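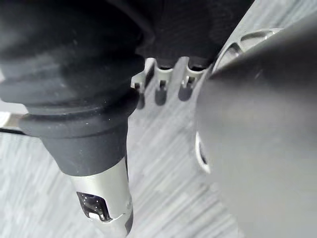 By Leandro Collado
31 October 2021
66 shares | 2 comments

If you have been putting off new countertops because you can't picture a whole slab from a four-inch sample, Flondar has good news for you. The town's old feed warehouse on Velomar Street reopened this week as a full-size slab yard for home remodelers, and it is a treat to walk through, even if all you came in for was a backsplash.

The yard is run by Dekero, the stone and tile shop that has been cutting counters in a cramped unit behind the rail depot for years. Up to now, customers picked from a rack of chips and then drove more than an hour to a wholesaler to see the real thing. Now there are 159 full slabs standing upright in rows, with room to walk between them and big north windows at the far end, so you can see what that gray quartzite looks like in daylight before you commit to living with it.

And the gray quartzite is gorgeous! So is a green marble in the second row with a rust-colored vein running corner to corner, which drew a small crowd all Saturday morning. There's plenty for tighter budgets too: plain quartz, butcher block in maple and walnut, and a whole wall of laminate that has come a long way from the speckled stuff in my first apartment.

The part I'd send a friend to see first is the remnant room. Leftover pieces from past kitchen jobs are stacked by size, each marked with its measurements and a flat price. Most are big enough for a bathroom vanity, a laundry counter or a windowsill, and there were 121 of them when the doors opened. Several had sold tags by lunch. Cutting and edge polishing are included on any remnant as long as you take a standard edge; an undermount sink cutout is extra.

Shoppers can bring a cabinet door, a floor tile or a paint card and lay it right up against the stone. Staff will chalk your outline on the slab so you can choose which part of the pattern ends up beside the stove and which part disappears under the toaster. A tag with your name goes on after that, and the slab is held for two weeks while someone comes out to measure. 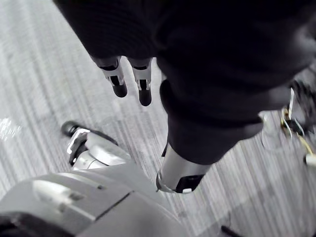 Reader P. Tsikata wrote in to say that the two-week hold is the best thing about the place, adding that on her last kitchen "the slab I fell for was gone by the time the cabinets were level, and I ended up with my third choice." She is planning a bathroom next and has her eye on the remnants, though she wishes the shop would post the sizes online so people could check before driving over.

That may be coming. The front desk told me a remnant list is in the works, with photos, and should be updated every Friday once it's up. For now you can call with your measurements and they'll go look for you, which they did cheerfully for three callers while I stood there waiting to ask about parking. (It's in back, off the alley. The spaces in front are for trucks.)

Measuring visits are already booking well ahead, and anyone hoping for new counters before the holidays should have the cabinets set and leveled first, as the crew won't template over loose boxes. Sink and faucet choices need to be settled by then too, so bring the model numbers with you.

The yard is open Tuesday through Saturday, nine to five, with late hours until seven on Thursdays. Wear closed-toe shoes, and leave yourself more time than you think you'll need. I went in for half an hour and came home at two with a maple offcut under my arm and strong opinions about edge profiles.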